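**Drindari light van: progress report to the Hirkora fund, September**

Prepared by Musa Adeleke, project lead, Destov

I'm very pleased to be writing this one. When we last reported, the Drindari was a rolling chassis with a seat bolted to it and a great many cables hanging out of the side. It now drives, steers, stops and charges, and it has a roof! The team has had a splendid few months and I'd like to get as much of that across as I can, along with the places where we're behind.

## Where we are

We have 3 running prototypes. The first (we call it the mule) is used for braking and suspension work and is not pretty. The second has the full body and the finished cab layout, and the third is the one we lend out to drivers. All of them use the same battery pack and the same rear motor, so anything we learn on one goes straight into the others.

The mule passed 1000 miles on a Sunday, on the hill road behind the Onuoha depot, with Drindari number two following it up with the spare wheel. It was carrying a full load of sandbags at the time. The rear dampers were still in good order when we stripped them the next morning, which was a great relief after the trouble we had with the first set.

Range with a full load is still short of where we want it. The heater is the main culprit. We have moved the cab fan and shortened the ducting, and the next version will have heated seats as standard so that drivers can leave the blower off for most of a round. I think this will make more difference than anything we could do to the motor.

## Brakes and steering

The steering is lovely now. The early rack was heavy at parking speeds and several drivers told us so in plain terms. The new one, with a slightly slower ratio, lets you turn the van in a narrow street with one hand, and it self-centres properly coming out of a roundabout.

Brakes are taking longer. The handover between the motor slowing the van and the discs taking over is smooth when the van is loaded, but there's a small snatch when it's empty, just before you come to rest. It isn't unsafe. It is annoying, and a courier will feel it two hundred times a day. We have a software change on test in the mule and a second one ready if the first doesn't do the job.

## Load bay

This is the part I most enjoy showing people. The floor is flat from the bulkhead to the rear doors, with no wheel arches getting in the way, and the side door opens wide enough to take a pallet on the kerb side. We tried 5 racking layouts with the drivers at Onuoha and they all but threw out the one I had drawn myself. Their favourite has deep shelves low down and a clear aisle on the left — simple, and quicker to load than mine.

The floor itself was noisy on the first body. Empty crates drummed on it and the sound came straight through to the cab. A thin mat underneath has cured most of that, and we're now looking at the door seals, where there is still a whistle at motorway speed.

## Driver trials

The Onuoha depot has been a marvellous host. Its drivers have had the third prototype for ordinary rounds, early starts included, and each of them fills in a card at the end of the shift. I read every card. The good comments are mostly about visibility and the low step. The grumbles are about the cup holder, the wiper stalk, and where the charging flap sits.
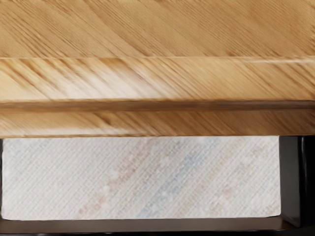 The flap is going to move. At present it's on the rear quarter, so drivers have to reverse into most charging bays, and at a busy depot that costs time. Moving it to the nose means a new front panel and a longer cable run, and the tooling quote has already come back within our allowance. I'd like to go ahead as soon as you've had the chance to read this.

The wiper stalk has been changed already. The cup holder is being argued over.

## Money and timing

Spending is in line with the plan apart from dampers, where the replacement set put us over. We've covered that from the contingency and don't need to ask for more. Body panels came in under budget.

The crash structure work is three weeks late. The test house moved our slot, and we used the gap to stiffen the door sill, so the car they receive will be closer to the final one.

## Next

- Finish the brake software and sign it off on an empty van
- Fit the new front panel with the charging flap to prototype two
- Build the first of the 20 pilot vans, with heated seats
- Start cold-weather running with the mule

If anyone from the fund would like a drive, please come to the depot. Mornings after ten are best, once the first rounds have gone out, and prototype three is usually back on charge by then.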